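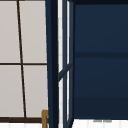 How often should the planner throw its plan away and start again? As often as it can afford to, provided the new plan starts from where the arm will be when planning finishes, and the old one keeps running until then.

Posted in April
Filed from Grirnbridge, by the author

It took me most of the winter to get to that answer, and I had it wrong twice. I'm writing it down while I still remember the details.

The project is called Mahasneh. It is a control and planning stack for a single arm doing kitchen jobs, and nearly all of the work happens in simulation. Grasell is the scheduler underneath it, which I started as a separate thing and still keep in its own repository. It decides which piece of code runs when, and it logs what each piece was given and what it handed back.

The low-level controller runs at 1000 Hz and I leave it alone. The planner is slower and much less regular. On a simple reach it comes back quickly, but as soon as there is a cabinet door to get round, or the target is down inside something, it can take 400 milliseconds. My first version stopped the arm while it waited. That was safe and dull to watch, and every job took far too long.

The second version didn't stop. It asked for a new plan, carried on with the old one, and swapped when the new one arrived. The trouble was that the new plan began at the joint positions from when I had asked for it, and by then the arm had moved on. The controller saw a jump and tried to correct it all at once. In the logs this shows up as a spike in commanded torque at each swap. I spent a long evening blaming the gains for that.

What I do now is pick a point on the current plan a fixed time ahead, longer than the planner's worst case, and ask for a new plan starting from there. If the answer comes back in time, the swap is smooth in both position and velocity. If it comes back late, it is dropped and the old plan carries on. The collision checker still runs on the old plan throughout, and it can call for a controlled stop.

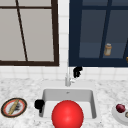
Testing this properly meant running a lot of episodes with the random seed fixed, so that I could change one thing and compare. I settled on 2000 per setting, run overnight. Fixing the seed sounds easy, but the planner was using threads and the order they finished in changed which path won. Grasell now has a replay mode that feeds the planner's recorded answers back at the recorded simulation times, and that was enough to make a bad episode go wrong the same way each time I ran it.

Replay found 11 episodes where the arm swapped to a plan that had been checked against an out-of-date world. The perception step had published a new object position between the request and the reply, and nothing compared the two. Each plan now carries the version number of the world it was made for. If the number has changed, the plan is checked again before it is accepted - this is cheap next to planning from scratch.

I also tried Bruvmont, my older trajectory smoother, on the joins between plans. It made the curves nicer to look at and cut corners near the edges of things, so it is switched off by default. I may go back to it with a proper clearance limit.

The remaining problem is the fixed look-ahead time. It has to cover the slow cases, so in the easy ones the arm is committed to an old plan for longer than it needs to be. I would like the planner to guess its own running time from the request, and I have enough logs to fit something simple. The next job is getting those logs out of their current format, which I chose in a hurry and which takes longer to load than the episodes took to run.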